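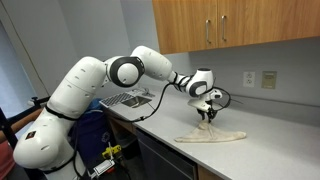

A dish towel is finished when you can read the newspaper through it and not a day before, a reader in Lekota wrote to us in April, in response to what we had thought was a harmless paragraph about replacing your kitchen linens once in a while. The letter went on for two pages. The paragraph had been four lines long. By the end of the month the mail on the subject had reached 763 pieces, which is more than we got for the property tax series, and the magazine decided that somebody ought to look into dish towels. I was the one who had not left the room quickly enough.

I own a normal number of dish towels, by which I mean too many in the drawer and the same one always in use. That one is beige. It was sold to me as "oatmeal" by a shop in Matus that also sold me a bowl it described as "quiet." The towel has since dried dishes, wiped counters, stood in for an oven mitt and been pressed over a cut thumb while its owner looked for a bandage, and it carries the marks of a full career. The towels underneath it in the drawer have never seen a plate. One has a lemon on it. I am saving that one, for what I couldn't tell you.

The letters sort themselves into camps. There are the hangers, who believe a towel belongs over the oven door handle, and the drapers, who leave it spread over the edge of the sink, where it acts as a siphon and quietly relocates the dishwater to the floor. There are people who keep one towel for hands and another for dishes and who can tell, they say, when a guest has used the wrong one. There are people married to those people. I heard from them as well, in shorter letters.

Then there is folding. I had assumed that there was one way to fold a rectangle and that I was simply bad at it. There are several ways, all with defenders. Thirds lengthwise and then in half is the drawer fold, favored by the orderly. The roll is for people who also roll their T-shirts and will bring it up. The triangle, which I associate with napkins at weddings and flags on solemn occasions, has a small and passionate following for kitchen towels, on the theory that it hangs better from a hook. My own method is to grab the towel by the middle, lift until it makes a tent, and drop it somewhere else on the counter. It came to me naturally and it has the advantage of being over fast. A correspondent who does the same calls it "the handkerchief" and claims to have learned it in hotels.

I went to see a professional. The Skarov Linen Service washes for restaurants and one very demanding dental office, and its floor manager agreed to look at my towel provided I didn't expect a discount. The towel was held up to a window. It was turned over. There was a silence of the kind you get from a mechanic.

"What did you do to this?" was the first question, and the second was whether I had done it more than once.

The trouble, I learned, is that most of us treat a stain as a piece of news and respond to it the way we respond to news, by being upset and then doing something pointless. We rub it, for instance. Rubbing drives whatever it is down into the weave and spreads the rest outward, so that a spot the size of a quarter becomes a region. After that we throw the towel into a hot wash, which with some stains sets the thing permanently, and then into the dryer, to make sure.

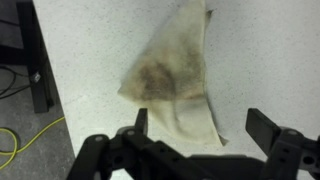
What you are supposed to do is blot, rinse from the back under cold water, and work in a little dish soap with your fingers. Then leave it alone. The leaving alone is where I lose interest. Coffee and tea will often come out of cotton if you catch them early. Grease wants the soap and some patience. Tomato has its own plans. For an old brown stain of uncertain origin, Skarov's advice was an overnight soak with oxygen bleach, followed by a frank talk with oneself about whether this was a dish towel or had become, at some point, a rag.

I don't think it is a demotion, exactly. Several readers wrote movingly about rags. A good rag is absorbent in a way that a new towel only pretends to be. New towels come coated in something that makes them feel nice in the store and push water around the plate at home, and the usual recommendation is to wash them a few times before expecting any work out of them. I tried this with 3 towels bought for the purpose. After one wash they were still moving the water from one side of a plate to the other like a man with a leaf blower. After five they were useful. By then they had also shrunk, and the stitched hem had drawn up so that each one had a waist.

Fabric softener is to be avoided, everyone agrees, and I have rarely found 763 pieces of mail so close to unanimous on anything. (The exception came from Bestotach, and was written on scented paper.) It leaves a film, and the film does to a dish towel roughly what wax does to a car.

As for how often to wash them, I took the coward's way and asked people what they did, then asked whoever they lived with. The first answer was usually every day. The second was when it starts to smell. The line I have adopted is a clean one each morning, and sooner if raw chicken has been anywhere near it. This means I now get through 7 a week, and have been forced to bring up reserves from the bottom of the drawer. The lemon remains on leave.

There is also the argument that none of this is necessary. You could let the dishes dry on the rack, where they'd do it unassisted while you watched television. I have a rack. I have a dishwasher too, and it produces bone-dry plates and cups with a small cold pond in the bottom of each, so that you unload it with a towel over your shoulder anyway. I suspect half the drying done in this country is of things that a machine has already claimed to dry.

The oatmeal towel got its overnight soak. In the morning the stain had gone from the color of strong tea to the color of weak tea, and had developed a pale edge, like a coastline. I dried it on the line, folded it in thirds the way the orderly do, and put it in the drawer, where it came undone when I shut it. By lunch I had it out again for the cutting board.

Letters on sponges are being held for a later issue. Letters on dish towels received after 5/5/24 will be read but can't be answered, and please stop sending the towels.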